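Welcome, and thank you for stopping by! These are the questions people ask most often about the drinks counter at the Patholm community house, and about borrowing glasses and trays for your own gatherings. Riet Kuipers and I have tried to answer them the way we would if you were standing in front of us, so forgive us if we ramble in places.

## Do I have to book the drinks counter?

For a cup of tea or a glass of lemonade, no, just come in. If you want the counter for a birthday, a rehearsal or a family lunch, please put your name in the book beside the door (the green one, as the red one is for the upstairs rooms). We can comfortably serve 18 people at a time, and a few more if they don't mind waiting their turn and chatting in line, as most of our regulars seem to enjoy doing anyway.

## What time can I come in to set up?

The doors open at 8 in the morning. Tuulikki Mustonen is usually there before that with the radio on, and if you knock she will let you in, but please don't plan your whole morning on it. Give yourself a good half hour before your guests arrive.

## How many glasses can I borrow?

As many as you need, within reason! Over the years we have been given so many that Gönül Demirtaş now keeps a list of them, and we lend them out by the crate. Tell us how many guests you expect and we'll pack a few extra — someone always puts a glass down in the garden and can't find it again.

## Is there a deposit?

There is a small one for a full crate, and you get it back when the crate comes home. We don't charge for a single broken glass. Glasses break, and we would much rather you told us about it than slipped the pieces into the trash and hoped for the best.

## Why do you prefer ribbed glasses to plain ones?

I could talk about this all evening. Ribs give your fingers something to hold when the glass is cold and slippery, and they are kind to fingerprints, too. A plain glass shows every smudge by the second round of drinks. Ribbed ones also make even plain water look rather festive, at least to my eye.

The one drawback is washing them. Residue likes to settle in the grooves, especially after anything with milk or fruit pulp, so use a soft bottle brush and run it up and down along the ribs. Rinse in warm water and leave them to dry on a rack. Please don't stack tapered glasses while they're still damp. They grip each other like you wouldn't believe, and Remzi Sönmez once spent most of a concert intermission coaxing two of them apart with warm water and a great deal of patience.

## What is the drip tray for, and do I have to use it?

Please do! Stand the glass over the slots in the middle when you pour, and the drips go down there and stay off the table. It's especially helpful with tapered glasses, as their narrow base makes them a little easier to tip while you're filling them. Set the glass down fully before you let go of it, and leave some room at the top so it can be carried without a spill.

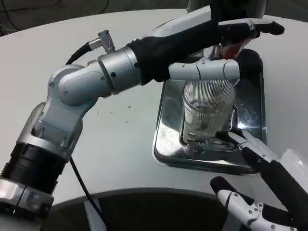 When you've finished for the day, empty the tray into the sink, wash it with ordinary dish soap and dry it with a soft cloth. Scouring pads leave scratches on a shiny finish, and once they're there they're there for good. Get a corner of the cloth into the slots as well, where sugar tends to collect.

## How should I wipe the tabletop?

Use a damp cloth first and a dry one after. White shows everything, so berry cordial and black tea should be wiped up as soon as you notice them. If a mark has already set, leave it alone and tell Taner Toprak. He has a jar of paste for this, mixed to his own recipe, and he likes to be asked.

## May I bring my own drinks?

Of course you may. Hot drinks should go in the cups on the lower shelf, please, and never in the glasses.

## Where do I return things?

Crates go back to the side door on Akthorpe Lane, where there's a bell and a dry place to leave them under the porch. If you borrowed a tray, wrap it in a dish towel and lay it on top of the glasses with its label facing up. We close at 6 in the evening, but Riet lives across the street and is happy to take a crate in after supper.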